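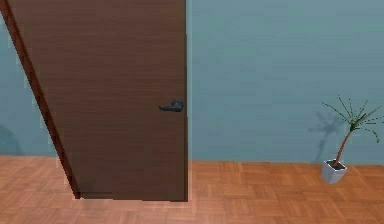 Print
E-mail

Mobile Manipulation, Unit 6
Handout: Notes from the Osmont open day, Flulville

These notes go with the lab assignment on household simulation. They cover the demonstration attended by the class in April at the Osmont site in Flulville. Students who missed the visit should read sections 2 through 4 before starting the assignment. Slides from the talk are not available for distribution.

1. Background

Osmont works on mobile manipulators for homes. Most of its development is done in simulation, using an in-house environment called Trurkelum. The session we attended was led by Omar Hattar, who maintains the room models, and Qiuyue Shao, who is responsible for evaluation. The talk ran 35 minutes and was followed by a live demonstration and questions.

Trurkelum has three layers. The geometry layer holds the rooms, the furniture and the loose objects. The physics layer handles contact, friction and joints. The sensor layer renders what the robot's cameras would return. Each layer can be swapped or simplified without editing the others, and much of the demonstration consisted of doing this while a task was running.

2. The door task

A door in Trurkelum is a rigid panel with one revolute joint at the hinge and, optionally, a second at the handle. The starting angle is a parameter. In the first part of the demonstration the handle joint was locked and the door was started partly open, so that the task reduced to pushing or pulling the panel through the remaining angle.

Points to note:

- The hinge axis is not given to the controller. It is estimated from the motion of the contact point once the door begins to move.
- An error in the estimated axis appears first as a side load at the gripper. The controller reads this load and corrects the axis on the next cycle.
- Hinge friction is drawn at random for each trial from a range set in the configuration file. The range shown was wider than the one used in our lab.
- The robot base stays free to move during the pull. With the base fixed, the reachable arc was too short to open the door fully.

Hattar ran the task with the base fixed and then with it free. In the fixed case the arm approached its joint limit and the controller stopped the trial. This is the same fault several lab groups reported in Unit 5, and the remedy is the same: include the base velocity in the optimization instead of treating it as a separate stage.

3. Self-view and calibration

The second part dealt with cameras that see parts of the robot itself. Any such view raises two problems. Pixels belonging to the robot must be kept out of the obstacle map, and the transform from camera to body must be known well enough to do that reliably.
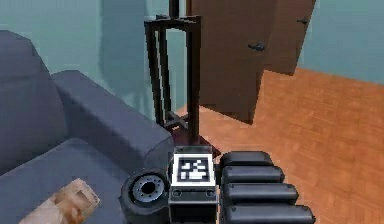

Osmont addresses the first problem with a mask computed from the joint positions and the robot model. Depth points that fall inside the mask, plus a small margin, are discarded. If the margin is too small, slivers of the arm remain and are entered in the map as obstacles. If it is too large, real furniture close to the body disappears. Shao showed both failures by changing the margin with the robot standing beside the sofa. The planner refused to move in the first case and grazed the armrest in the second.

The second problem is handled with a fiducial marker fixed to the housing. The marker pose is known in the body frame from the model and is measured in the camera frame from the image. Comparing the two gives the camera-to-body transform. Write

T_cb = T_cm * inverse(T_bm)

where T_cm is the marker pose in the camera frame and T_bm is the marker pose in the body frame. Students should check that they can derive this without reference to the notes. It will be needed in part (b) of the assignment.

A single detection is noisy, particularly in rotation about axes lying in the marker plane. Osmont averages 100 detections before accepting a calibration. The average is taken over rotations by the quaternion method from Unit 3; averaging Euler angles is not acceptable in submitted work.

4. Room variation and evaluation

A controller tuned on one room tends to learn that room. Trurkelum therefore generates variants by moving furniture, changing the door angle, replacing surface textures and placing loose objects on the floor and tables. Around 1,000 layouts had been generated for the current evaluation. A layout is rejected automatically if two solid bodies overlap at the start or if no collision-free path exists from the start pose to the goal.

Large loose objects are treated differently from furniture. A sofa is static in the map. A ball may roll if touched, so its cell is given a shorter lifetime and must be observed again before the planner relies on it. Near objects also block the camera's view of things behind them, and the planner must treat the hidden floor as unknown, with a cost between that of free and occupied space.

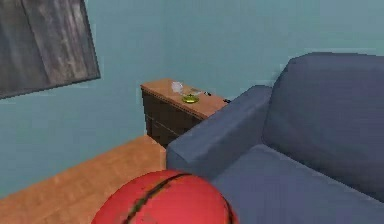 Figure 3. Simulated living room with a basketball in front of the sofa. The floor behind the ball is partly hidden from this viewpoint.

Small tabletop items were discussed only briefly. They are rendered at low detail, and Shao advised against using them to train a detector. They are adequate for testing whether the arm clears a table surface.

Results are reported per layout and then pooled. A trial ends in success, timeout, collision or controller stop. Shao's main request to the class was to report all four. A pooled success rate alone does not separate a cautious controller that times out from a fast one that collides.

5. Questions raised by the class

Transfer to hardware. Hattar said that door tasks transfer better than grasping. Contact at the handle changes slowly during a pull and the friction range can be made wide enough to include real hinges. He gave no success rates for hardware.

Shadows. Rendered shadows are kept on during testing. Turning them off made the segmentation look better than it was.

Soft furniture. Cushions are modeled as rigid. A robot that leans on a sofa in Trurkelum will get the wrong reaction force.

6. Assignment

(a) Using the lab door model, plot side load against hinge axis error for three values of friction.
(b) Derive T_cb and estimate it from the detection log on the course drive. State the residual.
(c) Choose a mask margin for the supplied arm and defend the choice in one page or less.

Submit code and plots together. Workstations with the simulator installed are in Liao 100.

Print
E-mail

Related items
Unit 3: Averaging rotations
Unit 5: Whole-body control, lab sheet
Unit 5: Common faults in submitted controllers
Unit 7: Occupancy maps and unknown space
Access to the Liao workstations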